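About Gashi

Hi, and thanks for wandering over to our little corner of the internet! I started Gashi seven years ago with a folding table, a borrowed kettle and a hunch that people in Woltine would happily lend each other things if somebody gave them a place to do it. So we're a lending library, but for stuff. Drills, cake tins, tents, carpet cleaners, the long ladder everybody needs once a year and then trips over for the other eleven months.

We opened on a cold March morning with 100 items on the shelves (a good many of them out of my own garage, I'll admit). We've got 369 now and they live in the old shoe store on Vedine Street, the one with the green awning. If you remember buying school shoes there, come in and tell us, we love those stories.

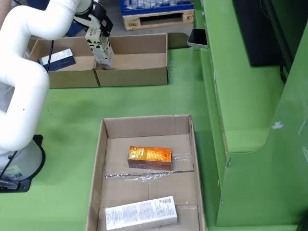
Joining is easy. Bring something with your address on it, fill in the short form and pay what you can toward the yearly fee. There are over 185 member households at the moment, from all over town and a few from out past the reservoir. You can borrow up to three things at a time and keep them for a week, and if your deck is taking longer than you thought, just call us and we'll add a few days unless someone else is waiting.

We also run Gikell, our fix-it evening, once a month from 6 p.m. Bring your wobbly chair or your lamp that flickers and sit down with one of our menders. They'll show you how to do it yourself if you want to learn, or you can drink coffee and watch, that's fine too! It's free, but we do put a jar out for parts and cookies.

What we could really use right now: garden tools in decent shape, a second sewing machine, and a couple of people who can cover the desk in the afternoons. We can't take mattresses, car seats or anything that runs on gas, sorry.

The best way to reach us is to stop in. If the door's locked, leave a note in the mail slot with your phone number and I'll call you back, usually the same evening.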